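3.2 Storage of dry goods in the home

The second part of the survey dealt with where households keep dry goods after opening them. Of the 182 households in Lekstead that returned the first questionnaire, all were sent a second one in September. It asked about brown sugar, ground coffee, flour, rice and dried beans. For each item, the person who did most of the cooking wrote down where it was kept, what it was kept in, and when it had last been thrown out for reasons other than age.

Answers on place of storage fell into four groups: closed cabinet, pantry or closet, open shelf, and countertop. We had planned a fifth group for the refrigerator, but it was used mainly for flour and was folded into "other." Closed cabinets were the most common place for every item except ground coffee, which was more often kept in the open, close to where it was used. Several people wrote in the margin that they had moved the coffee out of a cabinet when they bought a larger coffee maker.

Containers were harder to sort. Many households kept the store packaging and closed it with a clip or rubber band. Others poured part of a package into a jar and left the rest in the bag, sometimes in a different room. We coded these as "split storage" and counted them under the container opened most often. In 17 cases the answer could not be coded at all, and those cases are left out of the container comparison. They remain in the comparison by place.

Households with open shelves used lidded jars more than the others did. Jar size varied within the same kitchen, and a large and a small jar often stood on the same shelf as drinking glasses (Figure 7). 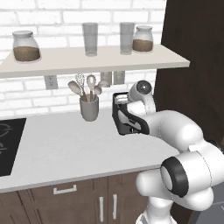

Figure 7. Open-shelf storage with lidded jars and drinking glasses.

The mixing of food and glassware on one shelf matters for how the answers should be read. When people were asked how much shelf space they gave to dry goods, those with mixed shelves tended to report the whole shelf. The Jallico inventory form, which we used in the first round, has a single box for this and does not allow for shared space. Sandhu's revised form splits the box in two, and we used that version for the second round. Reported space for dry goods dropped in most homes between the two rounds, and we treat the drop as an effect of the form.

Hardened brown sugar was the most frequent complaint. It was reported for store bags and for jars, and more often where the container held over 800 grams when full. We did not ask how tightly the lids fit, so the part played by the lid cannot be separated from the part played by slow use. A household that bakes twice a year will open a large container many times before it is empty.

Moisture readings taken in a smaller group of homes with the Tavico meter are given in Section 3.3. Those homes were picked for their heating system and should not be taken as typical of the town.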